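3.2 Bed edging and the mulch problem

I should say up front that I came to this part of the study with a grudge. My own garden at Drirdale has a gravel path that has been swallowing bark mulch for years, and I wanted to know if edging height had anything to do with it (or if I'm just messy with a rake). So when Ferhat Tokgöz offered me the unused beds along the south wall at Kavanagh, I jumped at them!

We laid out 10 beds in April, all the same length, and gave half of them the low Gorkum strip and half the taller Sinon board. Both were set into a narrow trench and backfilled with the soil that came out of it. I'd meant to tamp every trench the same way, but the ground at the far end was full of old roots, and two of the Sinon boards never sat as straight as I wanted. I've left those two beds in the results and marked them in the table, so you can take them out and see what you think.

Each bed got the same depth of medium bark. Then we left them alone, apart from weeding by hand, and picked the stray pieces off the path every week. A "stray" meant any piece lying fully on the gravel side. Pieces balanced on top of the edging were a headache. We argued about them for a whole afternoon and in the end pushed them back into the bed and didn't score them.

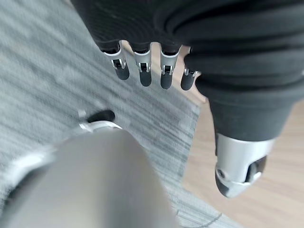

Figure 4

By the last collection we had 2,517 strays on the sheet, and 2,000 of them came from the beds with the low strip. That's a bigger gap than I was expecting. Most of the low-strip pieces turned up after heavy rain, usually in a little fan shape near the downhill corner, and the blackbirds did the rest. I watched one bird throw bark over a low strip for most of my coffee break. The taller board slowed them down, though they'd happily kick pieces over it wherever the mulch had piled up in a corner.

The two crooked Sinon beds gave us 200 strays between them, mostly through a gap under the board where the soil had settled. If you dropped them, the taller edging would look even better, but I don't think that would be fair. Plenty of people have roots in their ground, and plenty of people will end up with a crooked board.

What I can't tell you from these beds is how either product holds up over a winter. Frost lifts edging, and we stopped well before any frost. Ferhat thinks the low strip will ride up first because it sits so shallow; I'd bet on the boards myself, and we come back to that in Section 5.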